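Reading the candidate profiles

The profile booklet for the Todville ward election landed in letterboxes in July, and I have now read it twice, which may be a ward record. I went through it with a pencil. The pencil is a good deal shorter.

Start with Jennylyn Macapagal. Her page tells us she was born at the old Jolar hospital, the youngest in a family of teachers, and went to Jolar Primary and then Todville High. We get the name of her netball team and the year she was made vice-captain. All very pleasant, and I have no reason to doubt a word of it. Then she turns 18 and the page goes quiet. The next thing we learn is that she "moved into senior leadership". Senior leadership of what? For whom? There are a good many years in that gap, and I'd have swapped the netball for a single line about them.

I rang and asked. She was friendly and said the booklet allowed so few words that something had to go. Fair enough, but she chose what went. She told me she had spent most of that time managing leases for Sugawara, the property people, first in the city and later out here. Sugawara owns the shops along the south side of Gokunum Road, and the ward councillor will be voting on the Gokunum Road rezoning. I'm not suggesting anything improper. Plenty of people have worked for Sugawara and some of them can't stand the place. But a voter would want to know it, and a voter reading that page would come away knowing about the netball.

Nusrat Majumder's page has the opposite trouble. It's all work and dates, set out like a job application, and it claims she "delivered" the Gokunum footbridge. I've crossed that bridge most mornings since it opened and I was at some of the meetings beforehand, and I would say it was delivered by an engineer, a state grant and a petition with 2,236 names on it. She did carry the petition in. When I put this to her she said "delivered" was her campaign manager's word and she would have written "supported". I would've liked to see "supported" in print.

She also lists 13 years of "community service" with no mention of which community or what service. Some of it was the Jolar tenants' advice desk, where by every account I can find she was very good. So why leave that out and put in a phrase that could belong to anyone? I suspect somebody told her that plain facts look small on a page.

There are only 2 candidates this time, and the booklet is the only thing most of us will read before we vote. I don't think either woman has told a fib. I do think the form lets them off lightly. It asks for "a short statement about yourself", so we get childhoods and adjectives. Other places ask for current employer, past employers and any land held in the ward, and the statement comes afterwards. I asked the returning officer's desk why ours doesn't and was told it had always been done this way, and that I was welcome to put a suggestion in writing. I have. I'm not holding my breath.

One more grumble. Last time, a mere 86 people turned up to the candidates' night at Todville Hall, and half the evening went on introductions read aloud from the booklet we'd all been sent. If we have another one, please let's skip straight to questions. Mine will be about rezoning, and I'd like a yes or a no – with the reasons after, if there's time.

Toast on a blue plate.

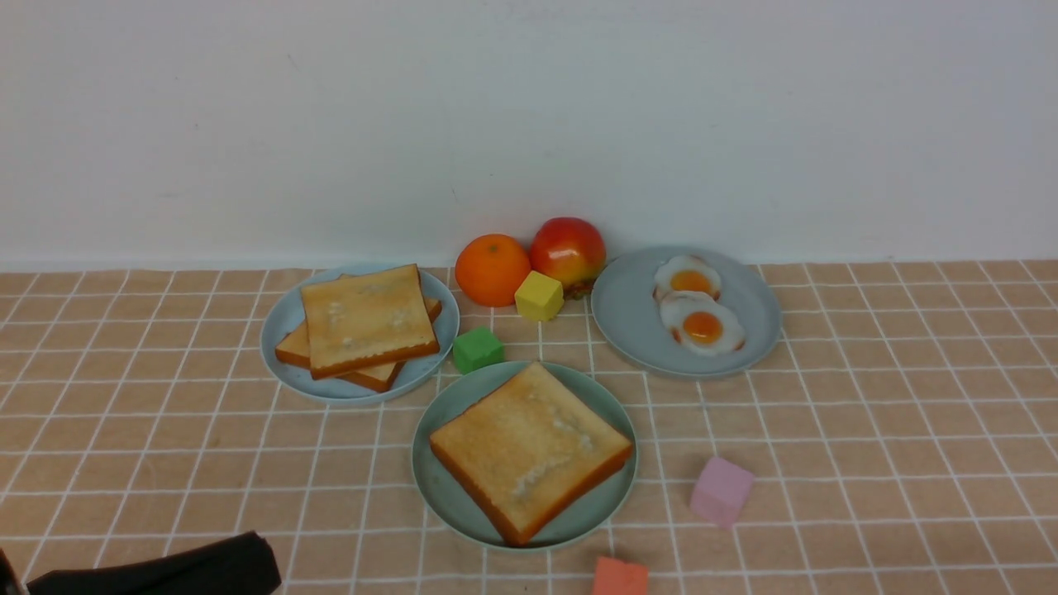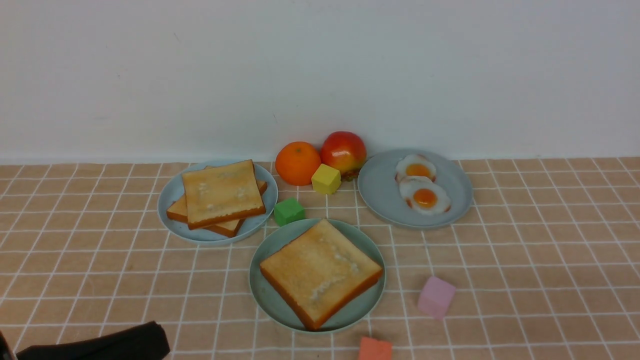 Both candidates have seen what I've written about them. Jennylyn asked me to add that she left Sugawara before the rezoning was proposed, and gave me the letter to prove it, so I'm happy to say so. Nusrat asked for no changes, though she did want it known that the petition was heavy.

Replies are welcome as usual and I'll run the printable ones in the next issue. If you held on to the booklet from the last election, I would love to borrow it. I have a feeling a couple of those sentences have been used before.

Sent to subscribers 27/08/2020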